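Juvent Sidewalk Kit, reviewed against the Dadside crossing rules

Home Reviews Standards Simulation Archive

Last updated: 2023-11-06

The Juvent Sidewalk Kit is a simulated city block with a rule checker attached. It is sold to teams that need to show how a delivery robot behaves at curbs and crossings before anyone lets it onto a public street. I ran version 3 for most of a month on the planner we use at Tivorura, with Ieuan Maddocks writing the test routes.

The checker comes with the Dadside crossing rules loaded. They are short. A robot on foot pavement must hold back from the curb until it has committed to cross, must yield to any pedestrian at or approaching a crosswalk, and must not treat a street lamp or signal pole as a reason to leave the sidewalk. The rules also ask for a written record of every stop, with the cause. Most teams I know skip that last part, and the kit makes it hard to skip.

Setup

Installation took an afternoon. The kit wants 52 GB of disk and a planner that accepts its message format. Ours needed a small adapter. The manual covers this in one page, and the page is correct.

The block

Street geometry is the strong point. Corners are rounded, curbs are raised, and the poles stand close to the curb, where a robot has to plan around them. Surface texture is coarse up close.

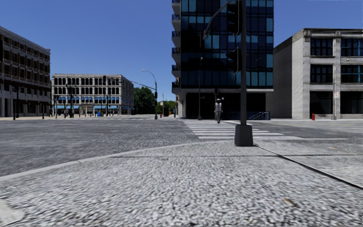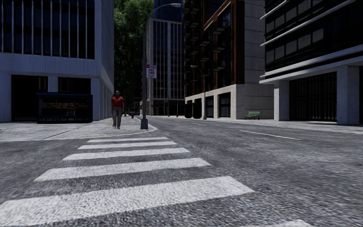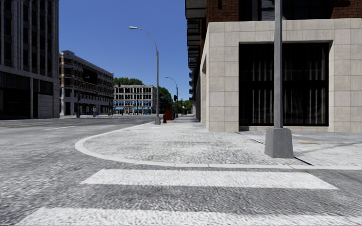
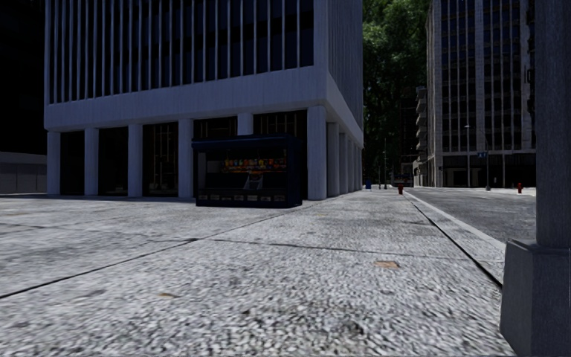 Rule checking

We ran 600 crossings. The checker logged 3388 events, most of them curb-distance warnings from one route that Ieuan had drawn too tight. Once he moved it, the log became readable.

Yield detection is conservative. A pedestrian walking toward a crosswalk triggers the rule early, and one standing at the far end triggers it as well. I agree with the first. The second is a matter of reading: the Dadside text says "at or approaching" and does not say which end. Juvent takes the strict view and offers no switch. Silvan Leitner, who maintains our safety case, prefers it that way – I would still like the setting exposed, with the default left alone.

Pole handling is less settled. The checker measures clearance from the shaft of a pole and ignores the base. On this block several bases are much wider than what stands on them, and our planner passed one at a distance I would not accept on hardware. The log showed no event. We now add our own margin around every base and record it as a local rule, which the kit allows in a plain text file.

Pavement joints and patches have no effect on the checker at all. If your robot has small wheels, write that test yourself.

Records

Each stop is saved with a time, a position, the rule number and a still. The export opens in any spreadsheet. Rule numbers match the printed Dadside text, including the sub-clauses, and this saved Silvan a good deal of cross-referencing. Free-text notes are limited to one line. That is too short for a disputed yield.

Compared with Heydari

We used the Heydari block set before this. It loads faster and its license is simpler, but it has no rule checker, and we kept the stop record by hand. For route planning alone I would stay with Heydari. For anything that will be read by a city office, the Juvent kit is the better purchase.

What I would change

– Measure pole clearance from the base.
– Expose the far-end yield setting.
– Allow longer notes on a stop.

Juvent lists the first of these for the December release. I will rerun the tight route when it arrives and update the section on rule checking.

Related reviews

Heydari block set, second look
Writing local rules for curb distance
Stop records: what to keep and for how long
Adapter notes for the Tivorura planner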